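홈 타래 모음 구독 찾아보기 로그인
최종 업데이트: 4/9/20

1/
독립 잡지 교정을 본 지 8년째다. 그동안 배운 게 있다면 오타는 인쇄소에서 돌아온 뒤에만 보인다는 것. 모니터에서 세 번, 출력해서 두 번 읽었는데도 표지에 '특짐'이라고 박혀 나온 호를 아직도 책상에 두고 산다. 보라고 둔 건 아니고 냄비 받침으로 쓴다.

2/
이번 호 필자는 다섯 명, 마감을 지킨 필자는 한 명이다. 멜라티 고(Melati Goh) 님. 마감 이틀 전에 원고를 보내셔서 나는 순간 내가 뭘 잘못했나 싶었다. 답장에 감사하다는 말을 네 번 썼다가 세 번으로 줄였다.

3/
나머지 분들은 각자의 방식으로 늦으셨다. 다부드 라시티 님은 "거의 다 됐습니다"를 10월부터 쓰고 계신다. 이제는 계절 인사로 받아들인다. 요가 펠루페시 님은 원고 대신 원고의 목차를 보내셨는데 목차가 너무 좋아서 화를 못 냈다.

4/
외국 이름 표기로 반나절을 썼다. Aušra Mets를 '아우슈라'로 할지 '아우시라'로 할지. 본인에게 물었더니 "편하신 대로요"라고 하셨다. 교정자에게 제일 불편한 대답이다. 결국 '아우슈라 메츠'로 통일했고, 편집장은 머리말에 '오스라'라고 썼다.

5/
띄어쓰기 얘기도 하자. '한번'과 '한 번'을 구별하는 데 내 삼십 대의 상당 부분이 들어갔다. 필자는 신경 안 쓰고 독자도 신경 안 쓴다. 딱 한 명, 매호 메일을 보내는 독자가 신경 쓴다. 나는 사실상 그 사람을 위해 일한다.

6/
그 독자가 지난 호에 보낸 지적 사항은 17건이었다. 그중 9건은 그분이 맞고 나머지는 취향인데, 취향 쪽이 더 길고 더 단호하다. 줄표를 쓰지 말라는 대목에 줄표가 들어 있었다. 캡처해 두었다. 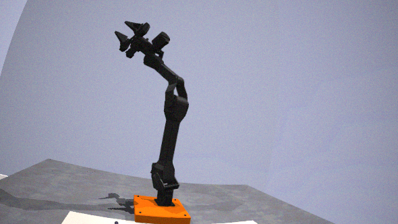 7/
본문 글꼴은 Plitura로 바꿨다. 디자이너 말로는 숨 쉬는 느낌이라는데, 숨을 쉬는 바람에 전체가 네 쪽 늘었다. 인쇄비도 같이 숨을 쉰다. 그래서 Wijaya 쪽에 견적을 다시 받았고, 첫 견적보다 비싸게 나왔다. 물어본 값인 모양이다.

8/
편집 회의에서 제일 오래 끈 안건은 각주를 쪽 아래에 둘지 글 끝에 둘지였다. 한 시간 반을 싸웠다. 에일리야 랜드리 님이 "그냥 각주를 없애면 안 돼요?" 하셨고 회의실이 조용해졌다. 본인 원고에 각주가 제일 많다.

9/
각주는 쪽 아래로 갔다. 투표 결과가 아니라 다들 배가 고팠기 때문이다. 회의록에는 '충분한 논의 끝에'라고 적었다. 이것도 교정이라면 교정이다.

10/
"요즘 누가 종이로 읽어요?"라는 질문을 한 달에 한 번은 받는다. 이제는 "한 번은 띄어 씁니다"라고 대답한다. 그러면 대화가 금방 끝난다. 말로 물어보신 분도 있었다.

11/
맞춤법 검사기 추천해 달라는 분들이 계신데, 나는 두 개를 같이 돌린다. 하나가 고친 걸 다른 하나가 되돌려 놓는다. 그 둘이 같은 데를 틀렸다고 하면 그건 진짜 틀린 거다. 둘 다 조용하면 그때부터 무섭다.

12/
소리 내어 읽는 게 제일 낫긴 하다. 단점은 집에 사람이 있을 때 못 한다는 것. 어젯밤에도 부엌에서 "에 대한 것에 대하여"를 세 번 읽다가 동생이 나와서 물만 마시고 들어갔다. 그 구절은 '에 대하여'로 줄였다.

13/
받은 질문 몰아서 답합니다. 정기구독은 아직 됩니다. 과월호는 틸턴(Tilton) 책방에 조금 남아 있고 '특짐' 호도 거기 있습니다. 정가 그대로 받습니다. 웃돈을 얹겠다는 분이 계셨는데 마음만 받았고, 지금은 조금 후회합니다.

14/
다부드 님 원고가 방금 왔다. 파일 이름이 '최종_진짜_2'다. 열었더니 첫 문장 뒤에 괄호 치고 "여기 더 쓸 것"이라고 되어 있다. 물 올리고 온다.

15/
세 쪽 읽었다. '한번'이 여섯 군데 나오는데 전부 '한 번'이어야 한다. 글은 좋다. 그래서 더 얄밉다. 나머지는 내일.

이전 타래 다음 타래 맨 위로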